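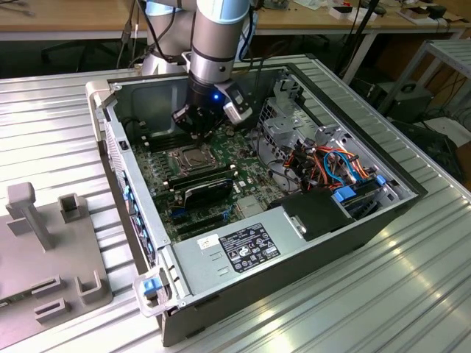
Robot arms learn to service old desktop computers, but slowly

Gestberg, 13th September

The repair firm Flurnura is testing a robot arm on one of the most common jobs in its Gestberg shop, the opening and refitting of used office computers. The firm wants to know if a machine can take a part of this work from its technicians. For the moment the answer is only partly yes.

In the trial the computer lies on its side on a metal table, with the side panel already removed. The arm comes down from above and works on the motherboard, where the memory, the processor and the cooling parts have their places. These jobs take a trained person a few minutes. They ask for a light hand, as a bent pin in the socket can make the whole board useless.

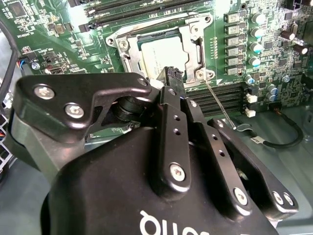
Small plugs remain the most difficult part, according to the firm. A person feels with the fingertips when a connector is straight, and corrects it without thinking. The arm must find the right angle from what its cameras show, and a cable that hangs in the way can spoil the attempt. Flurnura made 1,084 attempts with small connectors during the summer, and the arm finished 64 percent of them without help. The firm says it needs a much better result before it can leave the machine alone.

Larger parts go better. The arm has less trouble with pieces that have flat sides and always sit in the same position. 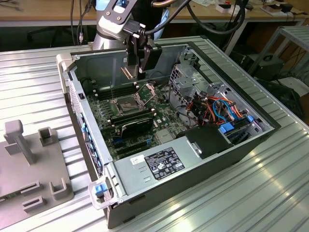

Speed is another question. A technician in the shop needs 4 minutes to change a cooler, while the arm needs 30. The firm does not worry much about this, and says that a slow machine could still work through the night if it made few mistakes.

A second repair shop, in Prostitz, will join the trial in October. It will use the same method on computers from other makers, with different cases and cable layouts. The software company Maurya, which writes the control program, will change it after the first results from there. Flurnura has no plan to reduce its staff, and prices for customers stay the same during the trial.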